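Accueil > Travaux d'étudiants > Aménagement intérieur > Rapports de projet

Ce site utilise des cookies pour mesurer la fréquentation. En continuant la lecture, vous acceptez leur utilisation.

Publié le 10/29/19 par Amrani

Le palier comme lieu de travail : étude d'une mezzanine dans les bureaux Genirden

1. Sujet du projet

Pour le module « Usages et mobilier », j'ai choisi d'étudier un espace que l'on regarde peu dans les bureaux : le palier en haut de l'escalier. L'entreprise Genirden m'a permis de venir dans ses locaux pendant cinq matinées. Le bâtiment a un niveau bas, où se trouvent la plupart des postes, et un niveau haut ouvert sur le premier par un vide. Ma question était la suivante : est-ce qu'on peut travailler correctement à une table placée près d'un garde-corps, avec les collègues et le bruit en dessous ?

Au début je voulais étudier aussi la cuisine et les deux salles de réunion. Mon enseignante m'a conseillé de réduire le sujet, et j'ai gardé seulement le palier et ce que l'on voit depuis le palier.

2. Méthode

J'ai fait trois choses : un relevé à la main, une observation assise et un petit questionnaire sur papier. J'ai reçu 16 réponses au questionnaire. Pour le relevé, j'ai utilisé un mètre ruban et du papier quadrillé, ensuite j'ai redessiné le plan avec le logiciel Flustex, que nous avons appris au premier semestre. Le plan porte le numéro 2233 dans le dossier joint.

Pour l'observation, je me suis installé chaque matin à la même place et j'ai noté les passages, les conversations que j'entendais et les changements de lumière. Je n'ai pas noté le contenu des conversations, c'était une condition de l'entreprise.

3. La table et le garde-corps

La table du palier est en bois brun, d'une teinte chaude, avec une finition brillante. Cette finition est agréable à regarder mais elle renvoie la lumière, et les ombres des mains et des outils se dessinent nettement sur le plateau. Une personne qui lit des documents imprimés doit parfois changer l'orientation de sa feuille. Pour le travail manuel, par contre, les utilisateurs interrogés trouvent le plateau pratique, car on a la place de poser les deux bras.
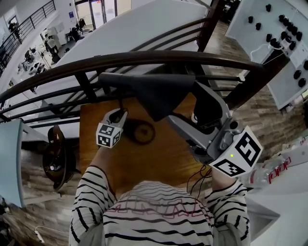 Fig. 1 : La table du palier en cours d'utilisation, avec la main courante en bois et le niveau bas au fond.

Le garde-corps a une main courante en bois brun foncé qui suit une courbe, et des barreaux en métal noir, les uns verticaux, les autres en diagonale. Un poteau épais en bois sombre le renforce visuellement du côté droit quand on est assis face au vide. J'ai trouvé que cet ensemble donne au palier un caractère plus domestique que le reste des bureaux. Dans le questionnaire, plusieurs personnes ont écrit le mot « maison » ou « salon », sans que je leur propose ces mots.

Le bois de la table et celui de la main courante n'ont pas la même teinte. Je pensais que c'était un défaut. Après les cinq matinées, je ne le pense plus : la différence aide à lire où finit le meuble et où commence la limite du palier.

4. La vue vers le bas

À travers les barreaux, on voit le niveau inférieur avec ses bureaux et ses chaises, du mobilier blanc, et une surface vitrée très claire par laquelle entre le jour. Une grande surface blanche inclinée occupe une partie de la vue et cache une zone du plateau de travail. Elle évite de regarder directement tout le monde, mais elle peut gêner quand on cherche quelqu'un.

Les réponses sont partagées sur ce point. Neuf personnes aiment voir leurs collègues depuis le haut. Les sept autres disent qu'elles se sentent distraites, ou bien qu'elles n'aiment pas être vues d'en bas.

5. Propositions

Je propose de poser sur la table un sous-main mat, pour diminuer les reflets. Le modèle que j'ai trouvé chez Werkholm a un format suffisant et le budget ne dépasse pas 300 euros avec une lampe orientable. Je propose aussi de tourner une des places dos au mur, de manière que l'on puisse choisir entre la vue et la concentration.

Je ne propose pas de fermer le garde-corps avec du verre. Cette solution était dans mon premier dessin, mais elle enlève la qualité principale du lieu.

6. Limites

Je suis venu seulement le matin, donc je ne connais pas la lumière de l'après-midi. Je n'ai pas eu d'appareil pour mesurer le niveau sonore, et mes remarques sur le bruit viennent de mes notes et du questionnaire. Une deuxième visite est prévue en novembre, avec un sonomètre prêté par l'école. Les résultats seront ajoutés en annexe.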